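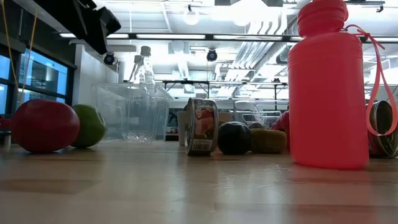 A red bottle and some fruit on the tabletop.

Search this site
Enter keywords Go

Let the obituary run long

By Tamsin Ormsby

My great-aunt Elsie Waaka died in March, and the notice we put in the Warbridge paper ran to nine lines. I know it was nine because my cousin and I sat up past midnight trimming it to fit, and we were so proud of ourselves when it finally did. It had her dates, her late husband, the names of her children in order, the church, and a sentence saying she would be remembered for her kindness. Every word of it was true. I have read it many times over the summer and I still can't find her in it.

I have been a faithful reader of the death notices since I was a girl (my mother read them aloud over breakfast, which I thought all mothers did), and I would like to make a case for longer ones. I mean longer and more particular, with some of the furniture of the person's life left in. I don't need to be told that a man loved his family. I would be glad to hear that he drove the McPhee bread truck for most of his working life and could back it down an alley with a hand's width on either side, or that he would never eat a peach with the skin on. I will never meet that man, but I'd think about him while I did the dishes.

Elsie, for instance, kept the books at the Jillow cannery, and she did sums out loud under her breath, even in church, even when there was nothing to add up. She sewed a good many wedding dresses and wore a borrowed one to her own. She once stayed angry with her sister for three years over a gravy boat, and after they made up they passed it back and forth every Christmas, wrapped, and neither one of them ever served gravy in it. You would have known her by the end of that paragraph, I think, or at least you'd have known whether you wanted to sit beside her at supper. We left all of it out, and we kept "kindness."

Now, I do understand how it happens. You are tired, you haven't eaten anything but other people's casseroles, and the funeral home hands you a form. Ours came through something called Reltix, with boxes for this and that, and a person in grief will fill in a box if you put one in front of her. Then there is the money. A paper has to charge by the line or the inch, I suppose, but our nine lines cost enough that my cousin whistled, and I've since heard of a family that paid more than $300 and still had to drop the grandchildren's names. That seems to me a sorry place to economize, and I would gladly have skipped the second spray of lilies.

People tell me it is a question of dignity, and that the gravy boat belongs at the lunch afterward, where those who loved her can laugh about it. I've turned that over a good deal, and there is something in it. My own grandmother would have been mortified to have her quarrels in print. But the people at the lunch already know the stories. The notice is what gets clipped and tucked in the Bible, and it's what some great-grandchild will dig up one day when she wants to know where she got her temper or her head for figures. She'll find dates, poor thing, and a list of survivors she can't tell apart.

So write yours down now, or write your mother's with her at the kitchen table while she can still correct you. Mine has started hers, and she is on the fourth page and has only just gotten to high school. She wants the breakfast readings put in. I've told her I will pay for every inch of it, and she says I had better start saving.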